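From: Marisol Ríos
To: bin-picking discussion list
Subject: Re: Gerneo grasp scoring, results on long thin parts
Date: April 26, 2026

On the Gerneo numbers, Gervasio Aravena wrote:

> We have now finished the full set with the new scoring network and
> I think it settles the question we were arguing over in August.
> Out of 218 pick attempts, 210 ended with a part lifted clear of the
> bin. The Lammers baseline did a good deal worse on the same parts.
> Training was entirely on simulated depth images, no real labels.
> My feeling is that for long rigid parts the problem is close to
> solved and we should move on to deformable stuff. Draft is in the
> shared folder, comments welcome before we send it out.

Gervasio,

Thanks for posting the draft before it went out. I read it twice and I'm not convinced, so let me say why while there is still time to change things.

First, what counts as an attempt? Section 4 says the planner may "decline" when no candidate scores above the threshold, and then the bin gets stirred and a new image is taken. I can't find a count of the declines anywhere. If the system is allowed to skip the hard layouts and only the ones it likes go into the denominator, then 210 out of 218 tells me the threshold is set high. It doesn't tell me much about the network. Please put the declines in the table, even if you keep them in a separate column.

Second, "lifted clear of the bin" is a weak test for long parts. A bar held near one end will clear the rim and then swing, and at Hetonitz we lost most of our cycle time to exactly that. The part comes out fine and then it can't be placed, because it has rotated in the fingers and you no longer know where the far end is. Did you log the grip point along the length? If so, I would like to see a plot of it. A method that grabs near the middle and one that grabs wherever the depth edge is cleanest could get the same score under your rule, and I would only want to pay for one of them.

Third, the baseline. You ran Lammers with the settings it ships with, and those were tuned for boxes. Kamley did the same thing in their report and people on this list were pretty hard on them for it. Two days of tuning might close half the gap or none of it, I have no idea, but at the moment neither do you.

I'm also uneasy about the claim that simulation alone is enough. Your seven random textures are all matte. Real bins are not matte, and depth sensors do odd things on bare metal, particularly near a wall. I would expect the misses to bunch up along the sides and in the corners. If all eight of your failures were there, say so -- it would be a more useful finding than the average, and it would make me trust the rest of the paper more.

What would change my mind:

Declines reported next to attempts.
Success split by distance from the nearest wall.
A second success rule that requires the part to be set down inside a tolerance.
Lammers tuned on a small set of the same parts, with the tuning time stated.

None of this needs new hardware. The first two you can probably get out of the logs you already have. For the third you would have to rerun, but a smaller set would do as long as the layouts are picked by someone who hasn't seen the network's scores.

I'd hold off on the word "solved" in the abstract whatever the reruns show. I would be fine with "reliable on sparse layouts of rigid bars," if the wall numbers back it up.

Marisol

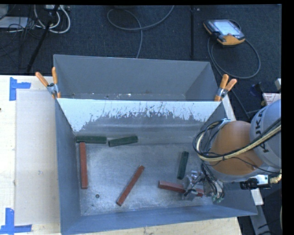
Wall contact is the case I'd most like to see scored separately, and it should be defined by where the part lies before the pick, with the planner's own opinion left out of it. A green bar tucked into the back left corner, with the upper end of a red one just beneath it, is a very different problem from the red bar lying diagonally out on the floor of the bin, and averaging the two hides whatever the network has learned. I would tag every part in every layout as corner, wall or open floor, then report success and declines for each tag. The scratched metal belongs in the simulator too, before anyone claims the transfer is free. If the corner figure holds up after that, I'll withdraw most of this message.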